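Workshop notebook, cooking corner
Monday, after lunch

Continued with the small pots. Today only the one with the wire handle, because the others are still waiting for the new lids from Grondlow.

What I want to know is if this pot is good for the trips in May, or if we should keep the old Nagano pot with the long side handle. The old one is fine for soup but it takes too much place in the box, and it tips when it is almost empty.

First test was with cold water, 8 cups is too much for it, so I went down until it could be carried without spilling. Result is in the table on the wall sheet. Then I heated the water on the small Altetti burner. It needed 18 minutes on the low setting with no lid. I think this is slow, but the window was open and I did not want to change two things in one day.

The wire handle gets warm at the two ends, near the rim. At the top of the curve I could hold it with bare fingers. Please still use the cloth.

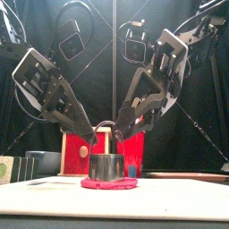
About the mat: I prefer the pink one under the pot. The cork one from Werkwood smells when the pot comes directly from the burner, and it left a brown ring on my sheet of paper. The pink one can be washed in the sink with normal soap. It should lie a little bigger than the pot on all sides, otherwise the table takes the heat. The white tabletop has already one yellow mark near the wall, and I don't want a second.

Small problem with the handle. When it is lifted not exactly in the middle, the pot hangs to one side, and with much water in it this is not nice. I tried a piece of tape to mark the middle, but the tape became soft and I removed it. Maybe a small notch with the file is better. I will ask before I file anything.

Price note: the Grondlow list says 29 for one pot, lid is extra. I wrote them to ask if the lid has a hole for steam. No answer yet.

To do:
- repeat the heating with the lid, same burner, window closed
- dry the pot before it goes back on the shelf (last week it had water spots)
- find the second pink mat, it was in the drawer with the spoons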